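Clastwood 顧客インタビュー整理キット かんたんセットアップガイド
第3章 最初のブランド調査ボードを作る

アカウントの登録は前の章で済んでいる前提で進めますね。まだの人はいったん戻ってください。わたしは最初これを飛ばして、保存先がないままメモを打ち続けて全部消しました(泣)。

用意するもの
・インタビューのメモ(手書きでもOK、あとで打ち込みます)
・ブランド名と、競合だと思っている会社の名前
・コーヒー。けっこう時間かかります

手順

1. 左上のメニューから「新しいボード」を選びます。名前は調査テーマがひと目でわかるものに。わたしは「Urnico 定期便 解約理由」みたいに、ブランド名、サービス名、知りたいことの順で付けてます。

2. 「問い」の欄に、調べたいことを一文で書きます。「若い人に好かれたい」だと広すぎて、あとで付箋の置き場に困るんですよね。「初回購入のあと、なぜ二回目を買わないのか」くらいまで絞ると楽です。

3. メモを一件ずつ貼り付けます。一件は100字以内。長い発言は途中で切って、二枚に分けちゃってください。

注意:話した人の言葉はそのまま残してください。「なんか重い」を「価格に負担感がある」と直したくなるんですけど、重いのは箱のことかもしれないので! 先輩のMwende Chegeさんに、ここは何度も赤を入れられました。

4. 付箋に色を付けます。初期設定は「行動」「気持ち」「場所」の3色。設定画面から6色まで増やせますが、最初は増やさないのがおすすめです。

5. 似ている付箋を近くに寄せます。まだグループ名は付けません。先に名前を付けると、そこに合う付箋ばかり探しはじめるので……わたしだけかな。

6. 寄せ終わったら、右クリックで「まとめる」。ここで初めて名前を付けます。「品質」とか「利便性」とかの二文字三文字の名前になったら、もう一回付箋を読み直してみてください。「届いた日に家にいない」のほうが、会議でずっと話が進みます。

メモ:どのグループにも入らない付箋は「はぐれ」に移しましょう。削除はしないで。Harnthorpe の案件では、はぐれに入れておいた一枚(店員さんに聞くのが恥ずかしい、という声でした)が最後にキャッチコピーの元になったんです。うれしかったなあ。

7. 「写真メモ」の枠に、暮らしまわりの写真を一枚入れておきます。対応形式は JPEG と PNG。貼るとボードの右側に並びます。
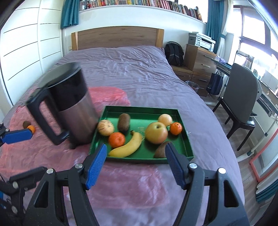

写真提供:Zane Kalniņš

写真メモには撮った人の名前と短いタイトルを付けられます。タイトルは「ベッドの上の果物」くらいのそっけないもので十分。感想は付箋のほうに書いてください。検索に引っかかるのは付箋の文字だけなんです。

8. 最後に「共有」を押して、見てもらう人を招待します。権限は「閲覧」「コメント」「編集」から選べます。クライアントさんはまず「コメント」で。編集にすると付箋が動いてしまって、元に戻すのがたいへんです。

注意:共有リンクを送る前に、回答者の本名が残っていないか必ず確認してください。「名前を隠す」ボタンは漢字とカタカナの名前には効きますが、あだ名は素通りします。

うまくいかないとき

・付箋が貼れない:一枚のボードに置けるのは969枚までです。全国調査の自由回答を丸ごと入れるとすぐ届いちゃうので、地域ごとにボードを分けてください。

・色が消えた:表示が「白黒」になっています。画面下の丸いボタンで戻ります。

・招待メールが届かない:Paulauskas 版の古いアカウントだと、迷惑メールに入りがちです。リンクを直接コピーして送るほうが早いかも。

書き出しのやり方は第4章にまとめました。報告書用のひな形もそちらに入っています。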